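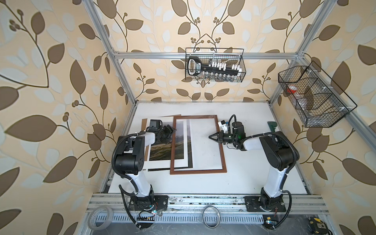 I do framing in the back of a print shop, and I keep getting asked when a machine is going to take the boring half of the job. My answer used to be "never," and now I'm less sure, so I want to hear from people who do this stuff for a living. A picture frame doesn't look hard. You've got the wood frame with the clear glass, the mat with the landscape print set in it, the cardboard backing, and it all has to go together square and clean. Two arms with two-jaw grippers ought to be enough, right? I've got two hands and I only use about half of each! But then I think about lifting glass without leaving a smudge and I go right back to never.

Reading time: 3 minutes

This website uses cookies to improve your experience. Accept | Manage settings

gustoston_fan
Depends what you mean by "take." We have an Akura cell at work that loads trays, same part all day, and it's great. 300 trays a shift and it doesn't complain. Hand it a mat that bowed a little in the humidity and I'd bet my lunch it stops dead.

millie_mats
Fitting is the part I'd keep for myself, sorry. The last thing you do before you close up the back is hunt for that one speck of dust under the glass (there is always one) and then you pull it all apart and do it over. Can an arm see a speck? Mine barely can and I wear magnifiers.

dropclothdan
@millie_mats a camera sees a speck better than you or me, come on. Seeing was solved years ago. Picking up a thin sheet lying flat on a table is what's hard. Try getting backing board off a smooth white top with two fingers and no fingernails. I use suction cups for glass and I don't know why you'd do it any other way.

millie_mats
Seeing it, fine. Knowing whether it's dust or part of the photo is a different question. I had a customer's print of some hills with a tiny white dot in the grass and I blew air at it for ten minutes. It was a sheep.

yu_bench
I quoted a setup for a small frame shop in January. They do 3,033 frames a year, nearly all of them different sizes. The arms weren't the scary number, the hours to teach it every molding were. If they did 2,000 of one size for a hotel I'd have said go for it.

gustoston_fan
That's my whole point, thanks. Same size, go. Every size, no.

dropclothdan
Disagree, you're both thinking of old programming where you punch in every position. The newer way is you show it a bunch of times. 400 tries of putting a frame on a mat and it starts to get the idea, even if the frame is turned a bit.

yu_bench
"Starts to get the idea" is not something I can put on an invoice, Dan.

Samah Ait Brahim
Original poster back, on my real name because I forgot my other login. OK so the hotel thing is interesting, we get one of those jobs every so often and I hate it by the second box. I'd hand that over tomorrow. The one-off with grandma's needlepoint stays with me. Does anyone rent these by the week?

yu_bench
Ask Domport. I don't know if they still do short rentals.

Comments (3)

kettlecorn88: My dishwasher can't get oatmeal off a bowl so I'm with "never."

pat_in_shipping: Folding laundry first please, then frames.

r_oakes: Team suction cup. Also wear cotton gloves, people.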